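Drosstead kitchen asks households for used scouring pads

2018-02-26

The community kitchen in Drosstead has started to collect old scouring pads, the green kind that most people have next to the sink. From today there is a collection box at the entrance of the kitchen on Hermans Street, and a second one will stand in the library in Drodau from the beginning of May. Everybody can bring pads, also people who don't use the kitchen.

The idea came up during the winter cleaning, when the cupboards under the sinks were emptied and a whole bag of half-used pads was found behind the buckets. Until now such pads went into the general garbage. The usual green pad is in most cases made of synthetic fibers which are held together with a resin, and on many of them there are also small hard grains that do the scrubbing. This mix of materials is difficult to recycle, and the town's yellow containers for packaging don't accept it.

The pads that are collected in Drosstead will go to Bedia, a small workshop in Drodau which already takes old brushes, mop heads and cleaning cloths. There they are sorted by hand. Pads which are still rough enough are washed in hot water and given to the bicycle repair room and to the garden group, where they are used for rusty chains, clay pots and the blades of spades. The others are cut and pressed together with other textile waste into mats for under workbenches.

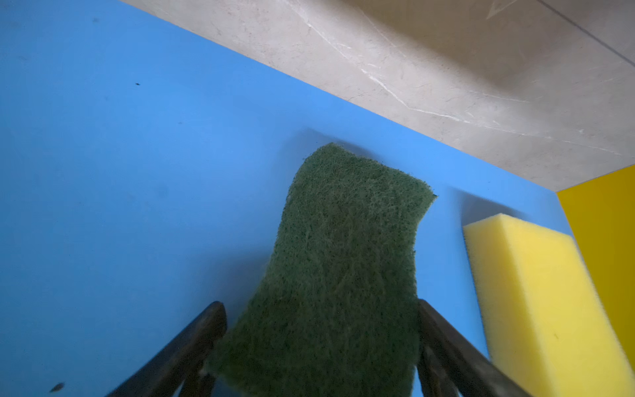 How long a pad can be used in the kitchen depends very much on what is cleaned with it. For burned pots it loses its roughness quickly, for chopping boards it stays good longer. The kitchen has changed its own rule this year and now replaces the pads at the sinks every 10 days. Before, there was no fixed time, and some pads stayed in use until they almost fell apart. A pad that smells or feels slimy should be replaced at once, whatever the date is.

The workshop has set a goal of 2,000 pads before the summer break. That sounds like a lot, but a pad weighs very little and a full collection box is easy to carry with one hand. The box in Drosstead will be emptied every 2 weeks, on the same tour when the old mop heads are picked up. If the box is full before that time, visitors are asked to leave their pads at the counter and not on the floor beside it.

There are some rules for what can go in the box. Accepted are flat scouring pads in all colors, also if they are bent or torn at the edge. Sponges with a green side are accepted only when the green layer has been pulled off, and the yellow or blue foam part has to go in the garbage at home. Steel wool is not accepted. It rusts in the box, and the small pieces of wire can hurt the hands of the people who sort. Pads that were used with oven cleaner, paint or other strong products should also stay out.

Pads should be rinsed and completely dry when they are brought. To dry them, it is enough to stand them on their edge for one night. They should not be put in closed plastic bags, where they begin to smell very soon. A paper bag or an open carton is fine.

The kitchen was also asked by several visitors if there is a better product to buy in the first place. At the moment it tests pads made from loofah and from coconut fiber at two of the sinks. The first impression is mixed. The loofah pads clean plates and glasses well and can go in the compost afterwards, but for baking trays they are too soft. The coconut ones are stronger, although they lose fibers in the first days and these have to be picked out of the drain. A decision about which pads will be ordered for the next season is planned for May.

For households that want to try it themselves, a short evening about washing dishes with less waste will be held in the kitchen next month. It includes a practical part with burned pans, and participants may bring one from home. There is space for 30 people and the entrance is free. Registration is possible at the counter during opening hours, where a printed sheet with the rules for the collection box can also be taken home.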